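Bemlow Workshop - Gallery, Winter Open Day

24/01/2022

Welcome to our gallery page. Bemlow is a small workshop in Skenstead where people come to try things with their hands, to push and press and bend, and to ask how strong a piece of material is. We keep the door open in the winter months also, and we have 50 visitors on a good day.

Before you come, please read the small rules on the wall near the coats. Long sleeves are welcome, but loose scarves stay outside. Children may try everything when an adult stands next to them.
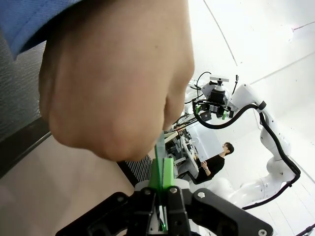
The thin sheets are what visitors ask for most. We buy them from Cesa in several colors, and a pack of 4 is enough for one afternoon. People like to lean on a sheet with the hand first and only later with a weight - the hand tells you more. When a sheet gets a white line across, we put it in the box for the Mahuika class, where it is cut into small letters and key tags.

The next open day is in March. Entrance costs 2 dollars and tea is included. If you want to bring a group, please write to us one week before, so we can prepare enough sheets and move the long bench to the wall.

Gallery page 755. Older pages are in the archive, sorted by year.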